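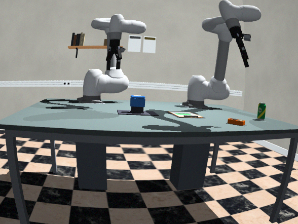 Incidencia: la oleada de preparación de pedidos no se genera con demanda variable
Módulo: planificación de picking, Plaltano
Almacén: Gautier
Abierta por: Josiane Lebrun
Asignada a: Valentin Moulin
Estado: resuelta

Josiane Lebrun
Desde el cambio de parámetros de junio, el planificador se queda en «calculando» y devuelve una oleada vacía. Pasa solo en la zona de referencias de baja rotación. Las demás zonas salen bien. Adjunto el registro del turno de mañana.

Valentin Moulin
En el registro aparece «tiempo límite superado» a los 60 segundos. ¿Habéis tocado el tamaño máximo de lote?

Josiane Lebrun
Sí, lo subió Didier Lemaire a 11 pedidos por lote. No sé qué valor tenía antes.

Valentin Moulin
Reproducido en pruebas. Con ese tamaño y la previsión por intervalos activada, el cálculo no encuentra solución inicial y se corta. Probad lo siguiente:
Desactivar la previsión por intervalos en esa zona.
Vaciar la cola de Isari.
Relanzar la oleada a mano.

Didier Lemaire
Hecho. La oleada sale, pero dos pedidos quedan sin ubicación asignada.

Valentin Moulin
Esos dos conservan la reserva antigua. Liberadla desde Stock > Reservas y volved a lanzar.

Didier Lemaire
Liberadas. Ya salen los dos. Dejamos el lote como está.

Valentin Moulin
Paso a Baptiste Besson la corrección del tiempo límite. Cierro la incidencia.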